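Opinion | Work & Home
January 2026
By Milagros Cuadros

Repair should come with the price

My mother's sewing machine was made in a factory that closed before I was born, and I can still get a belt for it. My own blender, bought new two years ago, has a cracked collar, and the company that sold it to me says the collar is not available as a separate part. They offered me a discount on another blender.

I think any company that sells a household appliance should have to print two things on the box, next to the price: how long it will keep selling parts, and what the five parts most likely to fail will cost. I don't mean a link to a website that may be gone in a year.

The usual answer is that people don't want to fix things. I have heard this for as long as I've written about household goods, and I don't believe it. Ermelinda Bragança ran a repair counter in Todmont until last April. She charged a flat fee to look at an item and told you on the spot if it was worth going on. She had work every day she was open. She closed when she could no longer buy parts for most of what came through the door. A customer would bring in a kettle that needed a switch, and she would have to hand it back.

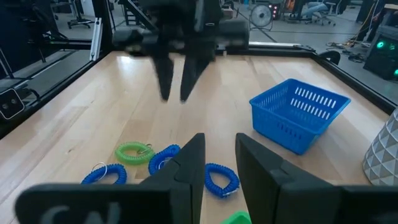

Parts get hard to find for dull reasons. A model changes every season, and each change moves a screw or reshapes a clip, so last year's piece no longer fits. Some of this is real improvement. Much of it is so the store has something new to put on the shelf. Buyers can't tell which is which by looking. A pair of black gripper fingers with pointed tips tells me nothing about the cost of replacing one tip, and neither does the smooth black shell of a coffee maker or a hair dryer. The information has to be written down by the people who have it.

Companies will say the label costs money. It does, a little. They already have the numbers, though, because they need them to handle warranty claims. A toaster that sells for $98 and takes a $200 control board is a toaster I would like to know about before I get to the register.

I would also accept a label that says "no parts available." Some things are cheap and short-lived, and people on a tight budget may buy them knowing that. What bothers me is paying a good price for something and learning two years on that it was the short-lived kind all along.

My blender is still on the counter. I have taped the collar, and it leaks.

Filed under: Consumer, Home, Commentary

Contact the opinion desk | © 2026 All rights reserved | Back to top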